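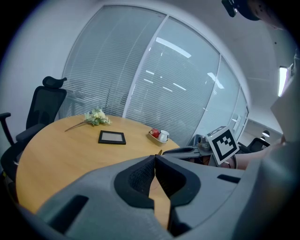

April, posted by Dalva Peixoto
Print this page | E-mail this page

OK, so the result first, then the boring bits. We trained one policy on 164 demos from the hand-held gripper and asked it to tidy a table, and what helped most was changing the order in which we showed it the objects. Same demos, same network, different order! Look at what's on the tabletop: an apple and a cup sharing one little saucer, a picture frame lying flat, a small bouquet with that long thin stem. For a policy, those are very different problems. The apple is friendly. The frame is a nightmare (flat, black, glassy, and the fingers have to come in at an edge). Say this slowly, people always want to ask about the frame.

Pause. Sip of water.

So the old way, which I did for my whole first year at Girton, was to shuffle everything and hope. Said Fahmy kept telling me to sort by how long each demo took, and I kept saying no, that's too simple. Well, we tried it on a Wednesday and I owe him lunch. Short demos first, long ones mixed in later. We call it Dabbas ordering, don't ask me to explain the name on stage.

Numbers, and please read them off the slide: 24 trials per condition. Shuffled got 5 clean finishes. Sorted got 20. I ran it again with new seeds and the gap held, though I only did that for the tidy task, so be upfront there.

What I don't know yet: whether it's the length that matters or just that short demos are cleaner. Nesma Alaoui thinks the second. She has a test for it, with long demos trimmed down, and she's running that at Flanham now.

Thank Alina and Ashraf for the demos. Skip the Mirnano slide if the clock is past ten to four, then go straight to questions.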